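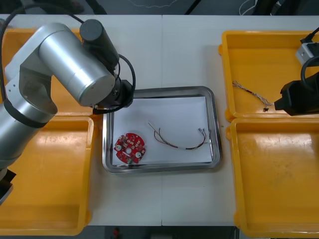 April 16, 2022. Flunder bench, student sorting project

Olanrewaju has it down as "harness pick working". I'd put it as "harness pick works when one of us has laid the harness out nicely first". In today's 68 tries the good ones were nearly all with the bundle lying across the paper in a shallow sag, terminals to the right. Curl it up and the planner picks a spot in mid-air.

The round red board is less trouble. It has a hole in the middle and sits flat, so I don't think it proves much. Remedios disagrees and wants it in the demo.

Layout stays as is: steel tray in the centre, 4 yellow trays, two a side. The yellow ones are glossy and throw reflections, which Jairo blames for the bad depth readings. Maybe. We said the same about the lights in December and changed them, and the readings stayed bad. Try matte tape on one tray floor before anyone orders new ones.

Both arms moving at once: not yet. I want the wrist cable on the silver arm tied back first. That loop beside the gripper bothers me.

Speed cap left at 500. Log 518 has a gap in the middle, don't use it for the write-up.

Consolacion to redo the pick tests with the harness dropped in any old way, no tidying. If it's under half I'm taking "working" off the poster.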